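Home automation > General > Can any of these things do a chore yet?

gazi_61
Posts: 31
November 2024

My sister-in-law wants to put money into one of those home robot preorders. She has two kids and a bad shoulder, and she thinks it will be loading her dishwasher by next September. I said no chance. Is there anything out there that does a real chore in a kitchen that nobody rearranged first? I don't mean vacuums.

Dela Nutsugah
Posts: 610

No. I run the packing floor at Fletcombe and we have two arms. They move the same carton from the same spot all shift and they are good at it. Put the carton down crooked and somebody has to walk over. A kitchen is all crooked cartons.

ralley
Posts: 204

That's an old setup though. The ones with fingers and cameras at the wrist don't need the carton in the same spot. They learn from people doing the job over and over. I'd say picking things up is mostly solved. It's the doors, drawers and knobs that still go wrong.

Dela Nutsugah

"Mostly solved" is doing a lot of work there. Solved for what? A wet plate? A bag of flour that's already open?

ralley

Fair. Solid things that fit in the hand. I wouldn't give one a bag of flour.

N. Weerasinghe
Posts: 88

I think you two are arguing about different jobs. Putting one vegetable in a toaster oven sounds like nothing, but write out the steps. Find the vegetable. Grab it somewhere it won't roll. Open a door that folds down. Get over the door without hitting it, then under the top of the oven, and let go above the rack – my six-year-old can do all that and I still stand next to him.

gazi_61

OK, but has anyone seen one do even that much?

ralley

Toy food and a small toaster oven, since that's the job Nilmini wrote out. First one is the view from the wrist.

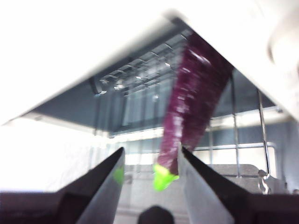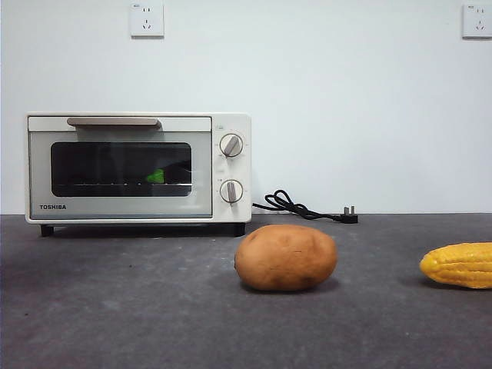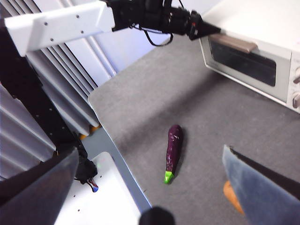

Door down for this one, with the eggplant up at the opening:

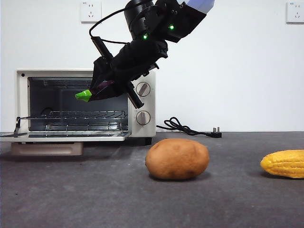 Dela Nutsugah

My question is always the next 10 minutes. Who takes it out again, who sets the timer, who wipes the crumbs. If I have to do those, I'd sooner put the thing in myself. It takes me two seconds.

N. Weerasinghe

For you, yes. My mother can't grip a pan handle anymore. She would wait five minutes for a machine to put a potato in the oven and be glad of it. Slow is fine if it's safe around heat, and that's the part I don't trust yet.

ralley

Agree on heat. I'd want to see it with a hot rack and a real potato before I let it near anyone's mother.

kema
Posts: 19

gazi_61, tell her to check if the deposit is refundable. I put one down on a laundry folder once and it took me 10 months to get it back.

gazi_61

It's refundable until it ships. She's going to hold off for now and get a dishwasher with a higher bottom rack.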